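Would you like to help us work out why our robot keeps dropping things?

We are a small team at Burkbridge, and for the past year we have been teaching a two-armed robot to do little jobs in the garden - fetching, carrying, clearing up after a barbecue, that sort of thing. All of the practice happens in Resura, our simulated back garden, so you can rest assured that no real glass gets broken and no real toes are at risk!

The trouble started in May, when we ran the bottle-carrying job 1000 times and found that the gripper had let go too early in 332 of them. A plastic cup would be a nuisance, but a glass bottle let go over a hard patio is a safety matter, and we would like to understand it properly before any of this gets near a real arm.
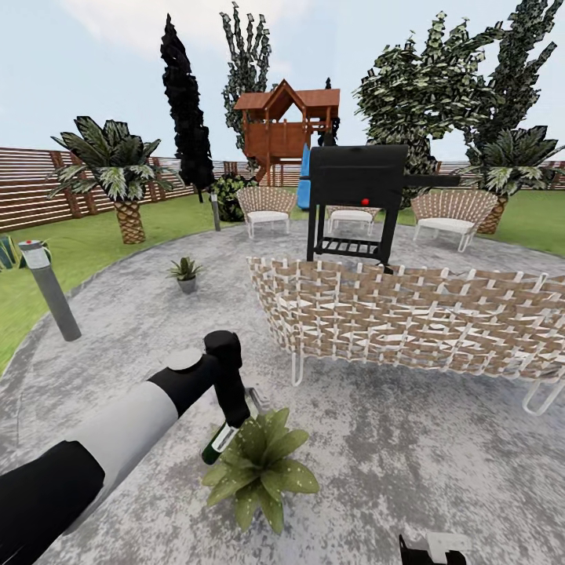
Our best guess so far is that the wrist turns a shade too far while the arm is reaching out, and the fingers then lose their hold on the glass. Damilola Osagie, who looks after the grasping side, thinks the fault may well be in how we set the grip force, and the two of them (Damilola and the wrist theory) have been at odds for weeks. We would dearly love some fresh eyes.

So we are looking for 13 people to come and watch replays with us, and to mark the moment when they feel the hold is going wrong. You need no background in robots at all. If you have ever carried a full tray across a garden and felt it start to go, you will be very good at this. Each visit lasts two hours, with a proper break for tea, and we will pay your travel and give you a Trutivia gift card as a thank you.

You should be over 18 and comfortable looking at a screen for a while. Do tell us if moving pictures make you queasy, and we will find you something gentler to do.

To put your name down, write a few lines to Jérémie Pons at the Burkbridge office.

Contact us | © Burkbridge 2024 | Back to top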